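Home Builds Opinion Forum About
December 2020
by Inger Riis

Everyone at the shop wants a perfect floor before their rover moves. I think that's backwards. Ours got built on the shared bench at Mosance in September, 2 motors, a secondhand Vona controller, and the best thing we did was quit tuning it indoors. A path with grass on one side and trees on the other teaches more in a morning.

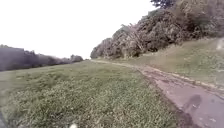 Elínborg Eskildsen wrote back that a bad wheel mount is a bad wheel mount, and you find it quicker on the bench than out in the mud. Fair. Still disagree. Bench finds the faults you allready suspect.

And gravel. Pebbles, grit, pale edging. No one at the shop has a test for that – we have tape on concrete.

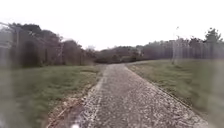

Inger Riis

Money too. People spend 3000 on sensors and nothing on time outside. I'd flip it. Cheap parts, long walks, fix what shakes.
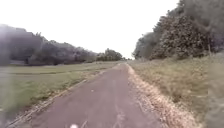
Asphalt, dry grass along the right edge.

Edges are where I'd put the hours. Straight down the middle is easy, anyone's code does that. Where does path stop and verge start? Ask six builders, get six thresholds. Mine is wrong in teh afternoons.
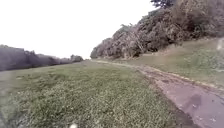 The path curving left, muddy ground beside the grass.

So take it out half finished. Bring tape and a spare battery.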